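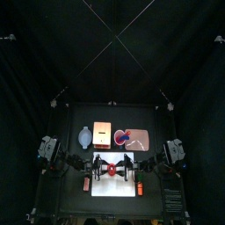 双腕の卓上セル、見積りの取り方と予算の組み方(急ぎ版)

来期の予算に双腕の卓上セルを入れたい人向けのメモ。腕が2本、机が一つ、まわりを黒い布で囲うタイプ。据え置きの産業用ラインの話は別なので扱いません。Brukhamのセルを組んだときの費目表を下敷きにしています。金額は税抜き。時間がないので文章は荒いです、すみません。

先に一番大事なことだけ。腕の値段から考え始めない。腕はカタログに値段があるし、見積りもすぐ来る。予算が崩れるのは腕のまわり。布、架台、配線、照明、カメラ、作業台に置く物、予備の指。Brukhamのときは腕とグリッパを除いた周辺だけで1,217千円になった。最初の申請書では「周辺機器一式」と一行で書いていて、中身を聞かれて答えられず、差し戻し。

手順1 何をやらせるかを一枚に書く

機種選びより先。A4で一枚、箇条書きでいい。

書くこと。
・片腕でできる作業か、両腕で同時に持つ作業か
・持つ物のいちばん小さい寸法と、いちばん重い物の重さ
・硬い物か、曲がる物か、伸びる物か
・一回の作業が終わったあと、誰がどうやって元に戻すか
・一日に何時間動かすか

最後の二つ、飛ばす人が多いです。戻す作業が人手なら、その人の時間が運用費の主役になる。機械の電気代なんて比べものにならない。逆に自動で戻す仕掛けを入れるなら、それは設備費に乗る。どっちの欄に書くかで決裁の道筋まで変わることがあるので、経理に先に聞いてておくこと。

両腕で一つの物を挟む作業がある場合は、この紙に太字で書いておく。選べるグリッパの指の形が変わるし、腕どうしの間隔も決まってくる。あとから「やっぱり両手で」となると架台の作り直しです。

手順2 机の寸法を決める

腕の到達距離から逆算。カタログの最大リーチは伸ばしきったときの値なので、そのまま机の奥行きにしない。伸ばしきった姿勢では手首の向きがほとんど選べません。

うちの決め方。
(1) 腕の根元を机の左右の縁に置く
(2) 両方の指が無理なく届く範囲を紙に描く
(3) 重なった部分が本当の作業範囲
(4) その外側に、物を仮置きする帯を足す

Brukhamの机は奥行き600mmで発注。手前で作業、奥に使う物を並べておく、という割り振り。奥の列に置いた物を取るときに手前の物を引っかけないかどうか、これは段ボールで実物大を作って試すのが早いです。図面で悩むより段ボール。タダだし。

天板の色は黒にするなら最初から黒で頼む。あとから塗ると乾かす間セルが止まる。艶消しかどうかも見積依頼に書く。「黒」だけだと艶ありが来ることがあります。来ました。

手順3 囲いと背景を費目に立てる

黒い布で囲うと、カメラの絵が時間帯で変わりにくくなる。窓のある部屋なら特に効く。ただし布も架台も金具も、全部お金です。

見積りで分けておく行。
・骨組み(フレーム材、切断費込みか別か)
・布(生地代と縫製代は別の行に)
・布を留める金具、面ファスナー類
・上のほうに付けるブラケット
・机の角に付ける金具

布は縫製代が化ける。生地は安い。寸法ぴったりで縫ってもらうと高いし、少し大きめに頼んで現場で折り込むなら安く済む。縦に折り目や継ぎ目が出るけれど、用途によっては気にならない。気になるかどうかはカメラを担当する人に先に確認。これを設備担当だけで決めると後で揉めます。

金具を自分たちで3Dプリントするつもりなら、材料費のほかに設計と出力の時間を書いておく。ゼロ円にしない。ゼロ円で書くと、次のセルを外注するときに「前はゼロだったのに」と言われる。

あと出入り口。物を並べ直すのに人が手を入れる面は開けておくか、めくれるようにする。毎回のことなので、ここをケチると一日の終わりに効いてきます。

手順4 腕とグリッパの見積りを取る

相見積りは最低でも二社。Brukhamのときは腕をMuteo、グリッパをZawadzka、まとめて納めてくれる代理店がPersideという並び。Persideに全部まとめると窓口が一つで楽、そのかわり内訳が粗くなる。「双腕システム一式」の一行で来たら、必ず分けてもらう。後で片腕だけ交換するときに単価がわからないと困ります。

依頼文に入れる文言、コピペ用。

「下記について、内訳を分けてお見積りください。
アーム本体(左右それぞれ)
制御装置
グリッパ本体および指
接続ケーブル(長さを明記のこと)
取付ベースおよびボルト類
ソフトウェアの使用料(初年度/次年度以降)
送料、据付費、立会費
納期(受注後の週数)
保証の期間と範囲、および消耗品の扱い」

コピペでいいけど、ケーブルの長さのところだけは自分で測った値を入れてください。標準の長さで頼んで足りないと延長を別に買うことになるし、長すぎると机の脇でとぐろを巻く。腕の関節に沿わせる分の余長も要る。測り方は、いちばん遠い姿勢にした腕の根元から指先まで沿わせて、そこに制御装置までの距離を足す。

指の予備は最初から頼む。本体は壊れなくても指は減るし、欠ける。作業対象に合わせて指の先だけ作り替えることもよくある。予備一組を本体と同時発注にしておくと送料が一回で済みます。

使用料の次年度以降、ここは見落としがち。初年度込みの値段で比べて安いほうを選んだら二年目から逆転、というのは普通にある。比較表は必ず三年分で作る。

手順5 置く物の予算

意外と申請書に載っていないのがこれ。机に載せる物そのもの。器、箱、コップ、トレー、ボトル、そういう日用品。一個ずつは安いので誰かが自腹か小口現金で買ってしまい、あとで同じ物が手に入らなくなる。

やること。
・同じ物を複数買う(廃番になります、日用品は早い)
・色違いを買うなら、色の名前と購入先を控える
・割れる、へこむ、伸びる物は多めに
・黒い机に黒い物は載せない。見えない

最後のやつ、笑い話みたいですが買う前の候補表に「黒」が混ざっていました。淡い色や赤、オレンジだと黒い天板の上で輪郭がはっきり出るので、選べるなら色の付いたほうを。

白い板を作業面として天板に置くやり方もある。明るく写るのはいいけれど、カメラの露出がそこに引っぱられて、まわりが沈んだり板が白く飛んだりする。照明とカメラの見積りを取る前に、板を使うのか使わないのかを決める。順番が逆だと照明を買い直すことになりかねない。

ゴムっぽい物や連結された物を両側から持つ作業は、対象物の消耗が早い前提で組むこと。消耗品費の欄に月いくら、と書いておけば後で足すより通りやすい。

手順6 カメラと照明

台数を先に決めない。見たいところを先に書き出す。全体を上か横から見る固定が一つ、あとは指先の近く、という構成が基本。全体用のカメラは囲いの中で固定する場所が要るので、手順3の金具の行に取付具を足す。カメラの見積りに取付具は入っていないことが多いです。

照明は天井の蛍光灯まかせにしない。囲いを作ると中は暗くなる。当たり前なんだけど、布を張ってから気づくと照明、電源、配線、取付具がまとめて追加になる。Brukhamの追加分がまさにこれで、149千円。予備費がなかったので別の費目から回すのに書類を三種類書きました。

確認すること。
・ちらつきがないか(カタログに書いていない製品は問い合わせる)
・明るさを固定できるか
・熱がこもらないか、布に近すぎないか
・電源の口数は足りるか

電源タップは一個では足りない。腕、制御装置、カメラ、照明、計算機。タップを数珠つなぎにしないで済むよう、部屋のコンセントの位置と容量を建物の管理側に聞く。工事が要るとなると自分の予算では済まないかもしれない。早めに。

手順7 安全と据付

小型の腕でも、人が手を入れる場所で動く以上は検討が要る。非常停止の押しボタンをどこに付けるか。作業者の利き手側で、物を並べ直す姿勢のまま届く位置。見積りに非常停止が入っているか、入っていても一つだけか。追加の単価も聞いておく。

リスクの洗い出しは社内でやるなら人件費、外に頼むなら委託費。どちらにしても一行立てる。

架台と天板の固定も見る。腕は急に止まると反動が来る。机が軽いと机ごとずれて、位置合わせがやり直し。脚を床に留められない部屋なら、重りか、幅の広い脚。斜めにケーブルを張るような構造を囲いの中に入れるときは、腕が動く範囲と当たらないかを段ボール模型の段階で見ておくこと。あとから張ると角の金具の位置が取れなくて苦労します。

据付の立会いは半日単位で請求が来ることが多い。当日に机がない、電源がない、床が片付いていない、となると待ち時間もお金。据付日の前にチェックする項目。

・机は組み上がっているか、ガタつきはないか
・搬入経路の幅、エレベータ、段差
・電源は生きているか
・ネットワークの申請は通っているか
・梱包材を捨てる場所はあるか

手順8 表にまとめる

表計算で列はこれだけ。
費目/品名/数量/単価/小計/見積元/見積の有効期限/納期/一回きりか毎年か/備考

有効期限の列を必ず作る。決裁に時間がかかって、通ったときには見積りが切れている。取り直したら値上がり。よくある。期限の早い順に並べ替えて、切れそうなものから先に再発行を頼む。

行の並べ方は、
・腕まわり
・グリッパまわり
・机と囲い
・カメラと照明
・計算機と記録用のディスク
・置く物、消耗品
・安全
・据付と送料
・保守
・予備費

で固定。セルを増やすときに前の表と横並びで比べられます。

予備費は削られやすい欄。理由を書いておくと残りやすい。「照明追加の実績149千円」みたいに、実際にあった追加を根拠にするのが一番通りがいい。漠然と割合で書いたときは消された。

ディスクの容量も忘れがちなので一言。複数のカメラで毎日撮ると、すぐいっぱいになる。一時間撮ってみて容量を測り、動かす時間を掛けて出す。カタログの圧縮率を信じて計算しないほうがいい。バックアップ先も同じだけ要ります。

手順9 発注の順番

全部いっぺんに出さない。納期の長いものから。

最初に出すもの:腕、グリッパ、制御装置
次に出すもの:天板、フレーム、計算機
そのあと:布、金具、カメラ、照明
最後:置く物、消耗品、ラベルの類

布を後にするのは、フレームの実寸が出てからのほうが間違いがないから。図面どおりに切れてこないことがあるので。ラベルは後回しでいいけど、忘れはしない。セルが増えたときにどの机の設定なのか紙で貼ってないと本当に分からなくなる。

検収の条件も発注時に決める。「動いたら合格」だと揉めます。左右の腕が指定の姿勢を取れること、両方の指で指定の物を挟んで指定の時間保持できること、非常停止で止まること。このくらいは文にして先方の了解をもらう。持たせる物は手順5で買った物の中から選んで、検収日に現物を用意しておく。

よくあるつまずき

腕が先に着いて机がない。箱のまま置いておくと保証期間だけ減っていく。保証の起算日が納品日なのか検収日なのか、見積りの段階で聞く。Muteoは納品日起算、Zawadzkaは検収日起算でした。バラバラなので表の備考に書くこと。

片腕だけ先に買って、翌年もう片方。予算の都合でやりたくなるけれど、型番が変わって左右で別物になる危険がある。どうしても分けるなら、同じ型をいつまで出すのか代理店に文書でもらう。メールでも可。

計算機を安くしすぎる。動かすだけなら足りても、撮りながら動かすと足りない。腕の担当とカメラの担当が別々に必要スペックを出してきて、合算を誰もしていなかった、という失敗。合算は予算表を持っている人がやる。

二台目のセルを同じ値段で見積もる。設計費が消えるので本当は安くなるはず。逆に部屋が狭くなって電源工事が要ることもある。一台目の表をコピーして、行ごとに「減る/同じ/増える」を付けていくのが早い。

申請書に写真を付ける場合は、費目番号を写真に書き込んで表と対応させておく。決裁者はロボットを見慣れていないので、品名だけ並べても何にお金がかかっているのか伝わらない。番号が一個付いているだけで質問の数がだいぶ減りました。

提出前の最終チェック

・周辺の行が「一式」になっていないか
・三年分の使用料が入っているか
・予備の指が入っているか
・照明と、その取付具が入ってるか
・電源の確認は済んだか
・置く物の購入先を控えたか
・見積りの有効期限が決裁の予定より後か
・保証の起算日を書いたか
・予備費に根拠があるか

申請の締切が1月のところは、年末に代理店が休みに入るので見積依頼は早めに。Persideは年内最終の回答分を過ぎると年明けまで返事が来ません。費目表のひな型は近いうちに別ページに置きまます。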